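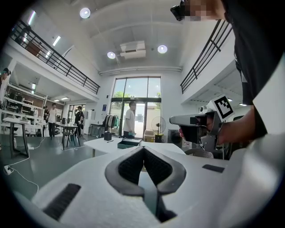

Looking to the back of the ground floor: glass door, clothing rack, mezzanine railing at upper left.

The rack has been at the back wall since July and I've been asked a few times why it isn't under the stairs where the old one was. I wrote most of it down at the time, so I may as well put it up.

The main problem was light. Downstairs has two sources that matter: the tall glass at the back, and the round recessed lights in the ceiling. They don't agree. Under the ceiling lights alone, a navy shirt and a black shirt hang side by side and look the same from two metres. Near the glass in the morning you can tell them apart from across the room. Anahera sorts the garments by colour before anything else happens to them, and she was carrying armfuls to the door to check and then carrying them back.

So the rack went to the garments' light. It stands to the left of the glass and square to the wall. I measured 115 cm of clear floor for the door and marked it with tape. Less than that and the first few hangers get knocked by anyone coming in with a box. Bronwyn wanted it closer in. We tried it closer in for an afternoon and then moved it back.

Direct sun was the next question. The trees outside take most of it, but there is a period in the late afternoon when a strip of sun reaches the floor. I checked it at 3 pm and again an hour later. It stops short of the hems. If the trees are ever pruned I will have to measure again, and a blind would probably be the answer. I have not priced one.

The air conditioning is in the ceiling, a rectangular unit between the two lights further back. Cool air comes off it at a shallow angle and travels further than I expected. With the fan on high, anything light on the rack swings, and a silk scarf or a thin blouse will work its way off a smooth hanger. On low it is fine. We also changed the smooth hangers for ones with a notched shoulder, from Grumholm, and have had nothing on the floor since. They are thicker, and the rail takes fewer of them. Elsie regards this as an improvement, as it stops people cramming.

On loading. The rack is a Cartwright, bought second-hand, and came without instructions. I worked on the basis that winter coats are the worst case and kept them at the two ends over the uprights, with shirts and knits in the middle. Heavy items in the middle put a visible bow in the rail. It comes out again when you take them off, but I would prefer not to find out how many times.

The order we settled on, left to right:

Coats and jackets, dark
Knits
Shirts, light
Shirts, dark
Coats and jackets, light

It looks odd if you expect a plain light-to-dark run. Viktória redid it as a plain run one morning and the rail bowed, and it went back to the list.

The mezzanine is a separate matter. It has its own strip lights along the edge of the ceiling, and they are cooler in tone than the round ones downstairs. Colours checked up there can't be trusted down here. Anything going on the rack now gets checked at the glass, and the upstairs is used for folding and for things in bags. I looked at changing the tubes to match and the quote from Druvov came to $317 with labour, which is too much for the sake of folding towels.

I should also mention the railing, as it comes up. The black metal railing is a convenient height for hanging a coat on, and people did. A coat over the top rail hides part of the drop from someone coming the other way with their arms full, and it will eventually go over the side onto whoever is below. The rule is that nothing hangs on it. Alby has asked whether this includes his hat. It does.

Remaining jobs:

The castors on the rack. One of them doesn't lock properly. The rack does not roll on a flat floor, but it will turn a little when you pull a coat off the end. Brusgate sell a replacement with the same stem, and I have ordered two in case the others go the same way.

Dust covers for the coats over summer. Cotton, open at the bottom. Elsie has a pattern and says each takes up to 10 minutes on the machine once the cloth is cut.

A hook near the door for wet jackets, so they stop going on the rack with the dry ones. I need to find out what is behind the plaster before I drill.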